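Preguntas frecuentes del Club de Juegos de Mesa Jandasska

¡Qué ganas de empezar otra temporada! Hemos juntado las dudas que más nos llegan al correo, las de quien viene por primera vez y alguna de los veteranos, que también preguntan lo suyo.

¿Hace falta saber jugar a algo?
Para nada. Si solo has jugado al parchís con tus abuelos, ya vienes con más práctica de la que crees. En cada mesa hay alguien que explica las reglas, y nos encanta explicarlas (a veces demasiado, córtanos sin miedo).

¿Cuántos juegos tenéis?
La ludoteca va por 146 títulos, contando las expansiones que ocupan caja propia. Hay de cartas, de dados, cooperativos, de subastas y un estante entero de juegos para dos. El más pedido este año es Clurnus, una maravilla de construir canales que se aprende en un rato y luego no te deja dormir.

¿Cuánto cuesta ser socio?
La cuota es de 50 euros al año. Quien prefiera probar antes puede venir tres tardes gratis.

¿A qué hora abrís?
De cinco de la tarde a diez de la noche. Los juegos largos se empiezan antes de las siete, por favor, que recoger Dredeo con prisas es perder piezas seguro.

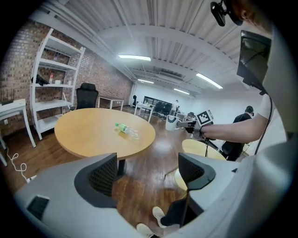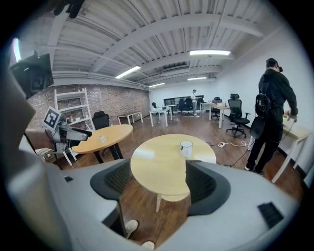
¿Puedo llevarme juegos a casa?
Los socios pueden llevarse uno cada vez, durante 7 días. Se apunta en el cuaderno de la entrada y al devolverlo se repasa el contenido de la caja. Los prototipos y las ediciones descatalogadas se quedan siempre en el local.

¿Se puede ir con niños?
¡Claro que sí! A partir de seis años juegan con nosotros sin problema, siempre con un adulto. Los más pequeños suelen engancharse a los de memoria y a los de hacer torres.

¿Organizáis torneos?
Dos al año. El de diciembre es el grande: la última vez nos juntamos alrededor de 80 personas en la sala Martinelli y la final acabó en empate. Las inscripciones se abren en noviembre y vuelan.

¿Y si voy solo?
Mucha gente viene sola el primer día. Dilo al entrar y te buscamos mesa enseguida.

¿Aceptáis donaciones de juegos?
Sí, aunque les falte alguna pieza. Tenemos una caja llena de peones, cubos y dados sueltos, y es increíble lo que se puede resucitar con ella.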